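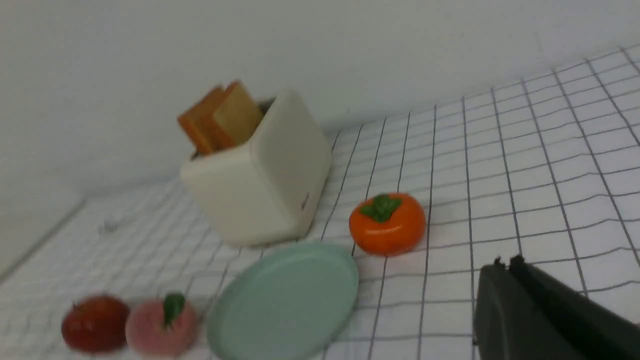 About Clarnus

We collect examples for robot learning. Small shop, Oltwood, started in July with one arm and a lot of toy food. Now 14 stations, 17 operators, two shifts.

How it works: you send a task, we set the table and run it by hand over and over. Toast to plate, fruit to plate, whatever you need. Every run gets checked by a second person before it ships. Bad grasps are kept and labeled, some clients want them.

Our kitchen set, Polley, is at 2215 runs as of October 2025. Goal is 3000. Objects get moved between runs so the model dosen't just learn one spot on the table.

Ifans is the other set. Drawers and lids mostly. Still early, ask us for samples.

Wrist video, joint positions, gripper state, all time synced. Other formats on request, usualy no extra charge.

Hiring operators too. No robot background needed, we train. Steady hands, patience, ok with repeating yourself.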